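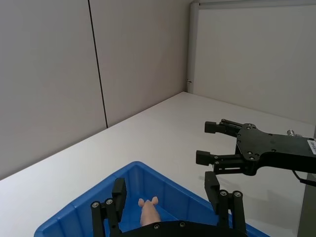 Posts > Open days > Robot afternoon at Pratholm

1/ Open day at Pratholm, Trekbridge

I spent Saturday at the Pratholm open day in Trekbridge and I have so much to say about a toy pig. Settle in, this is a long thread!

2/ For anyone who hasn't been: Pratholm is the old seed warehouse by the river, and one Saturday in April they open the workshops to whoever wants to wander in. There were 39 stands this year. I saw maybe a quarter of them because I kept going back to the same one.

3/ That one was the Flullden table. Two robot arms, a blue plastic bin, a few toy animals. The job is to get animals into the bin. If you have a toddler you know this job well.

4/ They call the setup Roy. Both arms together are Roy, so you hear things like "Roy's left is waiting on Roy's right," which took me a minute (my kid got it right away and corrected me twice).

5/ What I love is how plain it is. White table, pale gray wall behind it, no music, no light show. You get to watch a machine pick something up, and it is so much more interesting than it sounds.

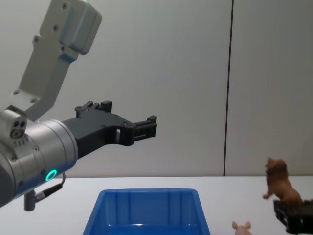

6/ I'd never thought about how awkward a toy lion is. Legs, a mane, a paw stuck out in front – there are plenty of wrong places to grab it. I asked one of the crew how you decide where the fingers should go and got a really good ten-minute answer with hand gestures. I followed most of it!

7/ Short version, as I understood it: you want a spot where both fingers can close flat on the toy without knocking it over first, and you also have to think ahead to how you'll let go over the bin. A grip that's great for lifting can be a bad one for dropping.

8/ The pig is a different problem. Round body, smooth plastic, not much to hang on to except the ears, and they'd like you to leave the ears alone. I had a soft spot for the pig from the first minute.

9/ The crowd was great, by the way. People went dead quiet every time a gripper came down, then all breathed out together. One little girl in rain boots gave the lion a pep talk. An older couple behind me had strong opinions on technique and I agreed with every one of them.

10/ Somebody asked the obvious question, why use two arms when one could do it. The answer was that one arm can do this, but plenty of jobs need a second hand to hold something steady or pass something over, and toys are a cheap way to practice sharing a table without bumping elbows. Made sense to me. My brother and I never learned it.
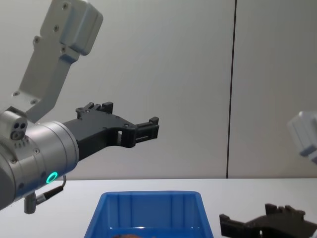
11/ Another thing I liked: they were happy to talk about the misses. A crew member told us they'd done 600 tries in the week before the open day and kept notes on all of them, good and bad. You could flip through the binder. I flipped through the binder. There is a whole page on a giraffe.

12/ The talks ran 8 minutes each, with time for questions, and there was room for 60 people on the benches. Get there early if you go next year, I stood for two of mine and my feet were not happy. The upstairs café has decent soup and closes at three.

13/ Also worth your time if you get in: the bike repair people on the ground floor and the loom in the back hall. I only gave the loom five minutes and I regret it. Somebody please go and tell me about the loom.

14/ Parking is bad, take the bus. Entry's free, and there's a jar by the door if you want to chip in for the building.

15/ My kid has now set up a bin on our kitchen table and is lifting farm animals into it with salad tongs, very slowly, making motor noises. I've been told I'm Roy's left and I need to wait my turn.

Contact | © Trekbridge Weekend Notes | Back to top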